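Brostico Oval Colander, Mint Green – Review

Category: Draining and straining
Bought from: Nironeck, online
Price paid: $21, before shipping
In use since: January

Background

My previous colander was a round footed one from Proswood. One foot broke off at the weld, and after that it leaned to one side and held a puddle at the low end. I wanted a replacement in plastic, with handles at both ends and no feet to lose. Oval was a secondary requirement. My sink is a narrow single basin with the faucet set off center, and a round colander of useful size blocks the drain area completely. An oval one can be turned to run front to back, leaving a strip of open sink on one side for rinsing a knife or filling a glass.

The Brostico was one of two that met the requirements. The other, sold under the Ní Bhriain name, had been out of stock for some time with no return date given, so I did not compare them.

Construction

The body is a single piece of mint green plastic. The holes are in the base, small and laid out in rows. There is one handle at each end of the long axis, projecting from the rim. I checked the handle roots for sharp mold lines and found one, on the underside of one handle, which came off with a fingernail. The inside surface was clean.

There is a little flex if the colander is picked up full by one handle. Lifted by both, it keeps its shape. I would not carry it loaded with one hand regardless, as an oval body hangs nose down and the contents move to the far end.

The color is a pale, slightly cool green. Nironeck sells a pot in the same color, and I have that too. The match between the two is good enough that I would have assumed they were made in one batch. The pot is not reviewed here.

Draining

I ran the same three loads I used on the Proswood.

Pasta: 513 grams cooked weight, short tubes, tipped in quickly with all the water. Free flow stopped after 19 seconds. Slower dripping went on for a good while longer. The old round colander was faster on the same load when it still had all its feet. The pooling seen at first is a matter of hole size. Small holes pass water slowly, and once starch starts to foam they pass it more slowly still. At no point did the level come near the rim.

Rice: 200 grams dry, long grain, rinsed until the water ran mostly clear. Losses were a few broken grains. Whole grains stayed put, though some stood upright in the holes and had to be knocked out afterward. This is the job the colander does best, and I have stopped getting the fine sieve out for it. For short or very small grains I would still use the sieve.

Salad greens: adequate. Washed leaves lie flat on the base and cover the holes, so the bottom layer stays wet unless the whole load is tossed a few times. A spinner does this better. Berries and cherry tomatoes drained without trouble and did not bruise.

Heat

Boiling water straight from the stove produced no visible warping after repeated use. The base becomes softer to the touch while hot and firms up again as it cools. The handles stay comfortable to hold. I have not left it resting on the edge of a hot pan and would advise against it. The packaging gives no maximum temperature, which is an omission for a product sold to have boiling water poured through it.

Cleaning

Top rack only, according to the printed slip. I have run it on the bottom rack twice by mistake with no result worth reporting. Hand washing is slower than it should be. A sponge skates over the small holes and leaves starch in them, and a stiff brush is needed from the outside in. If it is rinsed right after draining pasta, the problem does not come up. If it is left until after dinner, it does.

Tomato sauce left a faint orange cast on the inside near one end. It faded after several washes and a few hours on a sunny windowsill – I cannot say which of the two did the work.

Storage and footprint

Buyers with small kitchens should measure first. The oval shape is an advantage in the sink and a disadvantage in a cabinet. It does not nest inside a round pot, and round bowls placed inside it sit in the middle and waste both ends. I store mine on its side against the cabinet wall, where it takes up less width than the old one did. It will hang from a hook by either handle if the hook is wide enough.

It also takes a fair amount of counter. Set down lengthwise in the center of the table, it is the largest of the green pieces by some margin, with the matching pot immediately to its right and a small light blue bowl beyond that. The toaster oven is a compact one, with two black knobs below the door, and will serve for comparison. The perforated base shows well from overhead, as do the handles at the two ends of the rim.

Complaints

The missing temperature rating has been mentioned. The label was stuck to the inside of the base with an adhesive that did not release in warm water. Cooking oil and a paper towel removed it, but the adhesive had already been pushed into several holes, and clearing them took longer than the first meal. A cardboard sleeve would solve this.

There is also no raised foot or rim under the base. On a flat counter the bottom sits directly in its own runoff, so food intended to finish draining outside the sink needs a rack or a folded towel underneath. I knew this when I ordered it and still find it a nuisance on rice days. 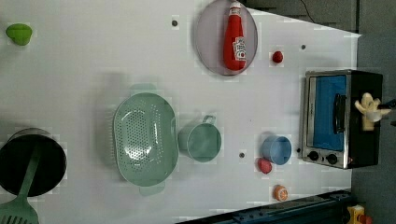
Ratings

Draining speed: 3 out of 5
Small grains: 4 out of 5
Handles: 4 out of 5
Cleaning: 3 out of 5
Storage: 2 out of 5
Value at $21: 3 out of 5

Recommended for narrow sinks and for anyone who rinses more rice than pasta. For large batches of pasta, buy something with bigger holes. Nironeck accepts returns on unused items only, so measure the sink before opening the wrapping.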